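Unit 6: Drying and Fabric Care

Reading for this unit: Dindach course pack, section 8. Bring your fiber chart on Tuesday.

Water sits in a fabric in two ways. Some of it is held between the yarns and some is held inside the fibers. Spinning removes most of the first kind. The second kind has to evaporate, and that takes time. Cotton and wool hold a lot of water inside the fiber. Polyester and nylon hold very little, so they dry fast even when they come out of the washer dripping.

Three conditions set the drying rate on a line: air movement, humidity and temperature. Of these, air movement is the one most people can change at home. Items that touch each other dry slowly where they meet. Small items can go on a clip hanger, with thick ones spaced out.
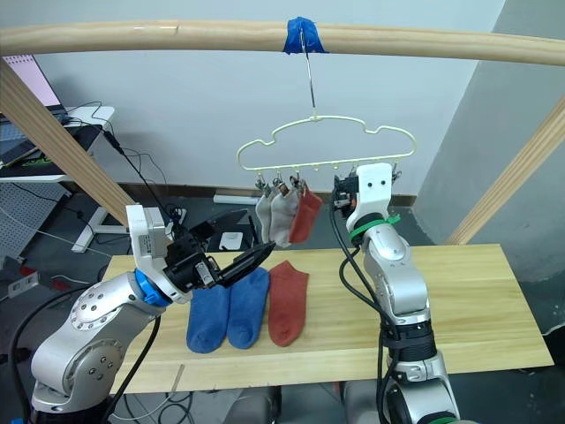 Knits stretch under their own weight when wet. A heavy sweater should dry flat on a towel and be turned once. Woven shirts can hang from the hem or go on a hanger with the top button closed. Elastic wears out sooner with high heat, so keep waistbands and cuffs out of a hot dryer.

Terms to know: moisture regain, bound water, relaxation shrinkage, felting.

Homework: Weigh one cotton towel dry, then again after the spin cycle. The Valetti sample towel in the lab weighs 575 grams dry. Weigh yours every hour on the line until the reading stops changing, and plot the results. Note where the line gets less steep and explain why in one paragraph. Graphs are due at 9 a.m., in the tray outside the Bramier lab.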